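Keeping the Fingers True

15 May 2020
By Roswitha Auer

Print this article
E-mail this article

The packing cell at Arkumwood's test kitchen in Wistton starts each shift with a rag and a bottle of alcohol. Junpei Sasaki wipes the pads on both gripper fingers, lets them dry, and checks the faces under a lamp for cuts. A pad that has picked up oil will still hold a carton. It won't hold a sachet.

The cell is small. One arm, one gripper and one table fill the corner by the loading door, and the crew also keeps a hand-held version of the gripper for working out new grasps before the arm tries them. Both use the same pads, so a worn set shows up in either place.

Sasaki logs every cycle. The last set of pads came off at 2,419, well past the point where he would have liked to change them, but the spares were held up in April and the crew had to stretch what it had. He now orders 50 at a time.

After the pads comes alignment. The two faces have to meet flat, and a finger that has taken a knock will close at the tip first and leave a gap behind it. Tamunoemi Danladi checks this with a strip of paper, closing the fingers on it and tugging at the top, middle and bottom. If the paper slides anywhere, she loosens the finger, resets it and tries again. The job takes her four minutes on a good morning.

Then the table gets laid out with whatever is on the day's list. Soft packaging makes up most of it now: bread rolls in clear plastic, seasoning sachets, snack packets, big bags of hot pot soup base. The white tray goes in front, angled to match the table edge.

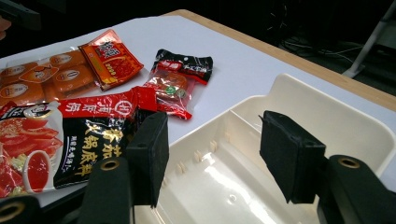 Danladi prefers to start with the heavy bags. If the grip force is set wrong, a heavy bag shows it on the first lift, and she can correct it before anything easily crushed goes between the fingers. Buns are left for the end of the list.

Cables are the other regular chore. Sasaki replaced one in April after the gripper stopped reporting its position 200 cycles into a run. The connector looked fine. He found the break by bending the cable an inch at a time with a meter attached, and the new one has a wider loop at the wrist.

Print this article | E-mail this article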